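Teaching a Robot to Clear a Messy Pile, One Demonstration at a Time

If you have already worked through our pages on single-object picking, you'll know how pleasant it is when the robot has one cup in front of it and nothing else to worry about. Piles are a different animal, and I'll admit it took me most of an October to get comfortable with them. What follows is how I now record pile-clearing demonstrations by remote control, with a good many of my old mistakes folded in so you can skip them.

I'm assuming your gloves are calibrated, your robot follows your hands without jitter, and you have a bin ready for the sorted items. If the fingers lag behind yours, go back and fix that first. You can get away with a little lag on a lone object, but in a heap it will have you knocking things over all afternoon.

Step 1: Build a pile worth learning from

Go through your kitchen and your desk drawers and pull out things that differ in the ways a hand would notice. You want stiff boxes, slippery bags, something tall, something round that might roll, and a couple of floppy things that refuse to hold a shape. Then tip them out and leave them alone! My colleague Pei-shan Tsai caught me straightening the boxes in my first piles, and she was quite right to scold me. A robot that has only seen tidy piles will be lost in a real one.

Cover the table with a plain cloth if you can. It cuts down the glare, and small things don't skate away when a fingertip brushes them.

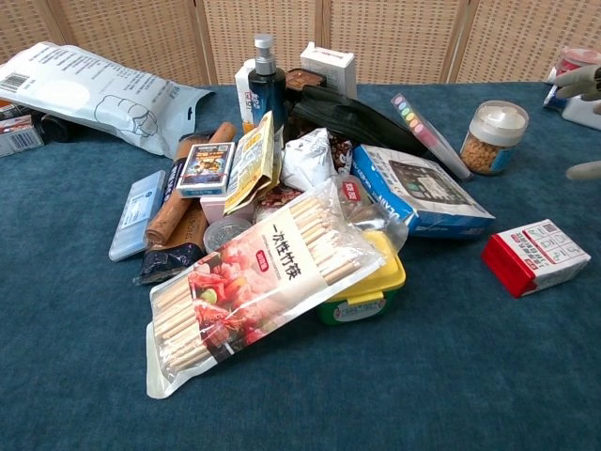

A good starting pile, with the hand waiting at the right. The bag of chopsticks lies across the front and rests partly on the yellow-lidded tub.

Step 2: Decide your order before you move

Sit back for a moment and look. Which items are free, and which have something lying on them? In the pile shown here I would begin with the small red and white carton on the right, well clear of the heap, and then take the jar with the white screw lid. After that comes the chopstick bag, and only then the tub it is leaning on. Say the order out loud if it helps (I do, and I've stopped being embarrassed about it).

Keep to the same general rule in every recording: loose items first, then whatever is on top, then whatever was under it. The particular items will change, but the habit should be steady enough for the robot to pick up.

Step 3: Record the pick

Start the recording with the hand off to one side. Move in at an easy pace, pause just above the item, close the fingers, and lift straight up for a few inches before you head for the bin. That short pause feels silly, but it gives you a clean place to split the recording later.

Different things want different grips:

Boxes: pinch across the narrow sides, near the middle.
Jars and tubs: wrap the fingers around the body and leave the lid alone.
Bags and pouches: gather a fold between thumb and fingers, then lift slowly so the contents can settle.
Pump bottles: hold below the shoulder, never by the pump.

Step 4: Keep some of your fumbles

If you drop something, don't stop the recording. Open the hand, back off, and try again. Roya Kordestani, who trained me, had me throw out every fumble at first and then changed her mind when our robot froze after each missed grasp. Now we keep them, as long as the item ends up in the bin. The ones to delete are where you lost tracking or bumped the table hard.

Step 5: Shuffle and repeat

Mix the pile between recordings, and swap out a few items every 20 runs or so. Our last set came to 576 picks, done in short sittings – I take a break after 11 piles, before my wrists start making decisions for me. Label each run as you go, even if it's only "clean" or "retry," and watch a few back before you pack up for the day.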